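Flulamgate Residents' Association
Minutes of the General Meeting, Jan 24, 2023

1. Minutes of the previous meeting
The minutes of the December meeting were approved as circulated.

2. Drainage on Rama Street
The Board reported that the contractor, Prorkudeo, has cleared 80 feet of the storm drain. A further section near the Ki footbridge remains blocked. Members asked that the work be finished before the spring rains - the Board will write to the contractor.

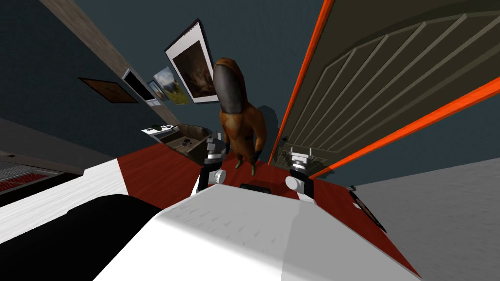
Two grippers and a figure on a red surface (computer rendering).

3. Parking permits
It was agreed that the fee for a second permit will stay at $25. A proposal to limit guest permits to 4 days was put to a vote and did not pass.

4. Community garden
A sum of $900 was approved for new fencing and a replacement water line. Plot holders are to be told in writing before digging starts.

5. Other business
A member raised the matter of street lights left on during the day. The Board will report the fault to the city.

The meeting was adjourned.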